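4. Building the wrist

4.1 Why the camera moved

Prurkura began with its camera on a pole. The pole was clamped to the bench at Unatwood, the shared workshop where all of the work in this paper was done, and it gave a fine general view of the arm, the table and the backs of other members' heads. It also got knocked. A shared bench is a public road, and a pole at elbow height on a public road will be driven into. Each knock meant a fresh calibration, and after the third of these in one evening we moved the camera to the wrist, where the only thing likely to hit it was the robot.

This solved the knocking and made nearly everything else harder. A wrist camera sees very little of the world and sees it from very close. It is always moving when one would like it to be still. Its own fingers get into the bottom of every picture, and our first detector, trained on views from the pole, took great interest in them. For one afternoon Prurkura's most confident finding was that it had found itself.

4.2 Mount and cable

The mount went through more versions than we kept. The one described here is a bracket printed in one piece and held by the same screws that hold the gripper to the wrist, so that camera and gripper cannot shift separately. Earlier brackets had a slot for adjusting the tilt. Adjustable parts adjust themselves when the arm stops sharply, and we now think of the slot as a slow calibration error with a screw through it. The final bracket has one angle. If a different angle is wanted, a different bracket is printed, and we found this dull enough to discourage fiddling.

The cable gave more trouble than the bracket. The camera lead must follow the last joint through its full turn without pulling at the plug. Running it along the outside of the arm worked until the arm reached across its own body, at which point the camera dropped off the bus and the control loop went on using the last picture it had received. It did so with perfect calm. We now leave a loose loop of cable behind the wrist, tied at both ends, and the control program Clornitden refuses to move the arm if the newest picture is stale. The second of these changes should have come first.

4.3 Fingers

The gripper is driven by a Sutanto board, bought second-hand from another member with no manual and a good deal of optimism. The fingers are ours. They are black, chiefly because black was the filament already in the printer, but the choice turned out well: against a pale work surface they are easy to mask out by brightness alone. The mask is fixed for each gripper opening and looked up from a table. We had planned to learn the mask. The table took less time to write than the plan.

The ends are bevelled, which lets a finger get under the side of a round thing lying flat. It also means that the two fingers look unequal to the camera, because our bracket sits slightly to one side of the gripper's centre line. The left finger shows as a sliver and the right one as a lump. Toshiko Honda, who came to the bench to borrow a set of hex keys, asked whether one of them had melted. We considered centring the camera and decided against it, as this would have put a screw head in the way of the lens. The offset is constant and comes out in calibration.

4.4 Lighting and surfaces

White surfaces are usually recommended for this sort of work, and they do make the dark fingers and dark produce easy to separate from everything else. What they do not do is stay white. The camera's automatic colour balance, offered a view with hardly any colour in it, will invent some. Over plain table we get a bluish cast on one side and a pinkish one on the other, and the split moves with the wrist. Fixing the balance by hand removed most of the wandering, though a little of the tint remains and we have learned to live with it.

The harder problem is anything that is itself white or half clear. Plastic wrapping has the awkward property of looking like the table, the lamp or whatever is behind it, in turn. Packaging was therefore kept in the workspace during our work on the detector, both lying flat and standing up. A tidy table would have given us better numbers and a worse robot. 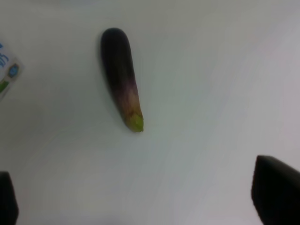
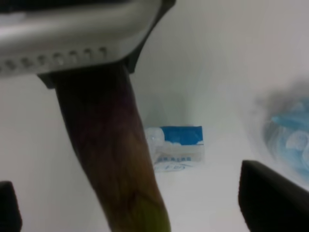
Figure 3. Two views from the wrist camera, gripper open in both. First: a small aubergine on the white table, with the edge of some printed packaging at far left. Second: a long, dark, tapering item hanging below a pale housing, with a small upright package beyond it and something pale blue and out of focus at the right.

The two views in Figure 3 are of different difficulty, though it may not look so at once. The first is nearly the textbook case. The aubergine is almost black for most of its length and has a plain surface behind it, so a threshold finds the body in one go. The trouble is the stem end, where the skin fades through violet to a brownish tan before reaching the green. A threshold strict enough to ignore the shadow beside the vegetable also ignores this pale stretch, and the green tip is then reported as a second, very small vegetable of its own. Early versions of the detector attempted to pick this up separately. We now join regions that lie along a shared long axis, and the aubergine has been whole ever since.

The second view breaks two assumptions that we had not noticed making. One was that things to be grasped lie on a surface. The grasp planner took the height of the table as given and aimed for a point just above it, a sound policy until the item is hanging over the table. The other was that an item ends somewhere inside the picture. A long item that begins under a housing and runs down to the bottom edge offers no complete outline, and its apparent middle depends on how much of it happens to be showing. Our planner liked the middle of an outline very much.

We dealt with the first assumption by taking height from the change in apparent width as the wrist moves forward. The method is crude and needs two pictures taken a known distance apart. For the second, the planner no longer looks for a middle when the outline touches the picture's edge. It backs the wrist off and looks again, up to a limit, and past that limit it gives up and says so. Floor Nijs argued for the giving up. I argued for one more try, and was shown the log of what one more try had done to the bracket.

4.5 Calibration at home

Part of the calibration was done on a kitchen worktop, the workshop being closed for most of December. The arm went home in a suitcase. Nothing in the method depends on the workshop's equipment apart from the printer, and the kitchen had the advantage that no one else wished to drill anything. Its disadvantage was the ceiling light, which flickered at a rate that the eye forgave and the camera did not. Recordings made under it are marked in the log and were left out of training.

In all, 1,638 pictures were kept for training after blurred and stale ones had been removed. The final test consisted of 50 grasp attempts, of which 15 failed. Most failures belonged to one family: the fingers closed at the right place and at the wrong moment, the wrist still settling from its approach. A longer pause before closing is the obvious cure. It had been in the program originally and was taken out by me, to make the arm look more decisive.

The remaining failures are less easy to sort. Some began with the detector choosing the reflection in a wrapper over the thing beside it. In others the planner gave up properly, and we have counted these as failures even so, on the grounds that the vegetable was still where it had started. Readers who prefer a kinder count may extract their own from the log, where giving up has a separate code.

4.6 What we would build again

The bracket and the stale-picture check would go into any later version unchanged. The finger table would too, with the warning that it must be measured again whenever a finger is reprinted, a warning we wrote down only after failing to follow it. The Sutanto board we would replace. It has worked without fault throughout, but it forgets its settings when the power is cut, and the bench at Unatwood shares a circuit with the kettle.

The drawings and the log format are given in the appendix as they stood on 2025-11-10, before the kitchen recordings. The only later change to the drawings is a wider hole for the cable tie.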